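Jelum taking over the town fiber, anyone switched yet?

ridgeline_pete
Monday, August 2, 2021
Got the letter Friday. Vestska accounts move to Jelum end of the month, same price "for now." 200 down on my plan, $71 with the modem. Anybody on the east side cut over already? Letter says nothing about static IPs and the phone line just rings.
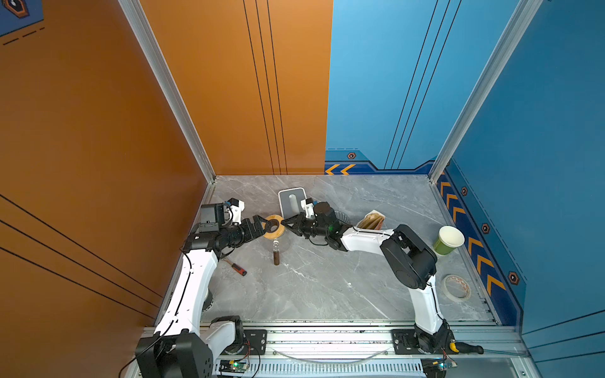
Also do we keep our email addresses. Wife has had hers forever and the whole church list goes to it.

mossback
Moved in April with the test group. Down for 3 hours, then fine. Had to reboot the box on the garage wall twice. Email still works but they wont say how long.

kilowatt_kate
Fine for you maybe. My upload is worse every night after supper. Called 4 times, got four different answers. Last one told me to buy a new router. Mine's a Hoekstra, bought it this spring.
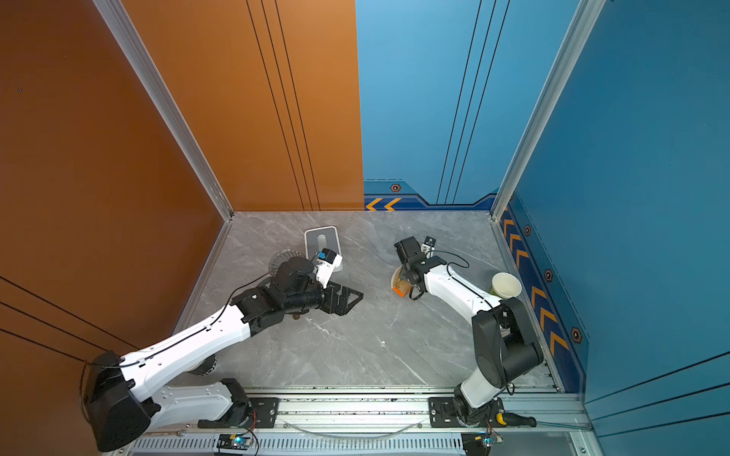 Two robot arms on the rail, orange and blue walls.

mossback
Did you test it wired? Wifi numbers don't mean much

kilowatt_kate
Yes wired. Laptop straight into the box. I'm not new at this.

tin_roof_dan
Reposting the top of the town newsletter piece for anyone who can't get the page to load:

Fiber Handover: What Changes for Customers 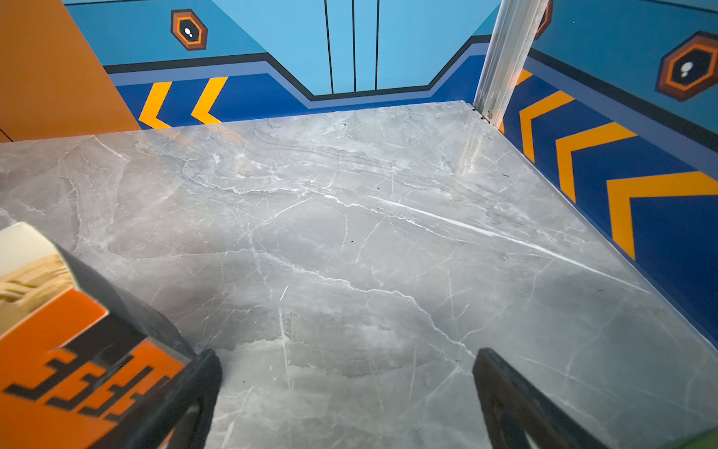 3 min read

Town keeps the lines and poles. Jelum runs the service and does the billing. Existing plans carry over until the contract comes up for review.

So we still own it, people. Its a lease. Everybody yelling "sold off" at the last meeting didn't read it.

ridgeline_pete
Lease, sale, whatever. If they set the price and answer the phone, it's theirs. We voted on it with one page of info.

tin_roof_dan
One page and two public meetings. I was at both. Plenty of chairs.

sterkberg_rd
Out on Sterkberg Road we never got Vestska in the first place. Still on DSL. Does the lease make them build out here or not? 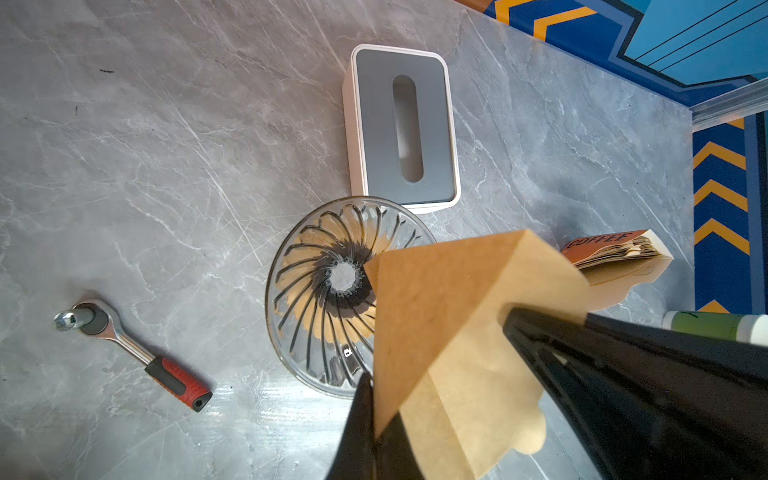 Asked the town office the same thing, was told "under discussion." That was before the vote.

tin_roof_dan
Buildout is in a seperate agreement. Haven't seen it posted.

sterkberg_rd
Figures.

mossback
Pete, on the static IP, ask for business support even if you're residential. They moved mine over same day. Have your old account number handy.

ridgeline_pete
Will try in the morning, thanks. Kate if you get anywhere on the upload thing post it here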